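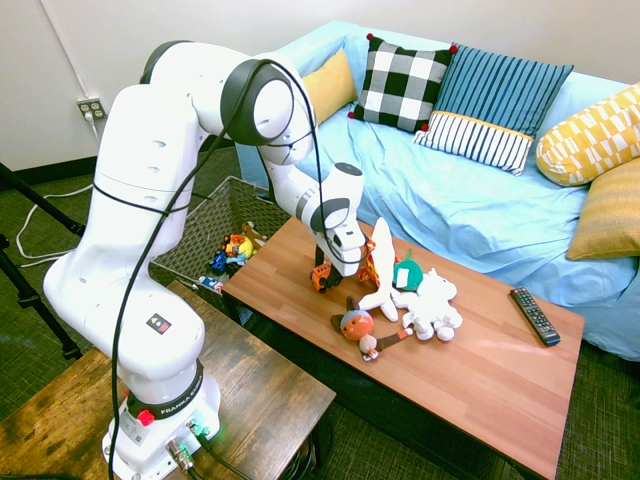
Lesezeit: 2 Minuten

Der Illanari-Pokal ist ein Fußballwettbewerb für Vereinsmannschaften, der jedes Jahr im September in der Küstenstadt Bashir ausgetragen wird. Teilnahmeberechtigt sind 12 Mannschaften aus der Stadt und den umliegenden Gemeinden. Rekordsieger ist der SV Drevus, amtierender Titelträger der FC Munix.

Geschichte

Der Wettbewerb ging aus einem Freundschaftsspiel zwischen Hafenarbeitern und Lehrern hervor, das so viel Zuspruch fand, dass man es im folgenden Jahr mit vier Mannschaften wiederholte. Seinen Namen verdankt er dem Illanari, dem kleinen Fluss, der hinter der Gegengerade vorbeifließt und in den bis heute in jedem Turnier mehrere Bälle fliegen. Die erste Trophäe, ein verbeulter Zinnkrug, steht noch immer im Vereinsheim von Drevus.

Prägend für die frühen Jahre war die Trainerin Áine Horgan, die Drevus zu drei Titeln in Folge führte. Ihre Elf presste bereits tief in der gegnerischen Hälfte, als die meisten Mannschaften der Region noch mit Libero spielten, und gewann ein Halbfinale mit 7:2 – ein wunderbar wildes Spiel, von dem in Bashir bis heute erzählt wird!

Modus

Gespielt wird zunächst in vier Dreiergruppen. Die Gruppensieger erreichen das Halbfinale. Bei Punktgleichheit entscheidet der direkte Vergleich, danach die Tordifferenz. Eine Verlängerung gibt es nur im Endspiel, alle anderen K.-o.-Spiele gehen nach 90 Minuten direkt ins Elfmeterschießen. Ein Spiel um Platz drei wurde zweimal eingeführt und zweimal wieder abgeschafft.

Spielort

Alle Partien finden auf dem Sportplatz am Illanari statt. Die überdachte Tribüne bietet 654 Sitzplätze, der Rest des Publikums steht. Den Zuschauerrekord hält das Finale zwischen Munix und Drevus mit 1157 Besuchern. Anstoß des Endspiels ist traditionell um 17 Uhr, wenn die Sonne tief über dem Westtor steht und die Torhüter zur Mütze greifen.

Rekorde

Erfolgreichster Torschütze ist Yhon Ospina mit 14 Treffern, darunter ein herrlicher Fallrückzieher im Endspiel gegen Munix. Torhüter Obinna Oyelaran blieb als bislang Einziger ein ganzes Turnier ohne Gegentor. Tamunoemi Okeke gewann den Pokal erst als Spieler und später als Trainer von Munix.

Das Endspiel mit den meisten Elfmetern leitete Benedicta Arthur. Erst der elfte Schütze von Munix, der Torwart, traf zur Entscheidung.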